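Manuais > Zelport > Primeiros trajetos ao ar livre

2 de janeiro, por Rocío Maldonado

4. Primeira saída num caminho largo

Antes de perguntarem: não, o Zelport ainda não vai à padaria sozinho. Recolher folhas, levar o lixo, trazer as compras… disso falamos no capítulo 6, e com muita calma! Por agora eu quero só que ele siga em frente por um caminho pavimentado, com relva dos dois lados.

1. Carregue a bateria até 93 % ou mais.
2. Pouse o robô a meio do pavimento, virado para o fundo do caminho.
3. Escolha "Trajeto livre" e fique ao lado dele, com o comando na mão.
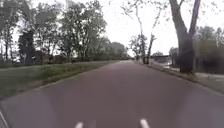

4. Marque a distância. Eu começo sempre com pouco e vou até 334 metros (a Catríona Ó Ceallaigh, que testa comigo, é mais atrevida).
5. Carregue em "Iniciar" e caminhe atrás dele.

Nota: com céu branco e luz difusa, a fronteira entre relva e pavimento pode confundir o modelo Tornatine. Suba a sensibilidade das bermas um ponto. 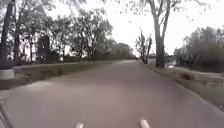 Fig. 2. Caminho com bermas de relva e uma árvore grande, de tronco bifurcado, à direita.

Cuidado: perto de água, nunca largue o comando. O robô trava bem em piso liso, mas na relva já apanhei uns sustos.

6. No fim, guarde o registo antes de desligar. Se aparecer o erro 1768, repita o passo 2.

Contacto: apoio Gronex, Olivares | © Gronex | Voltar ao topo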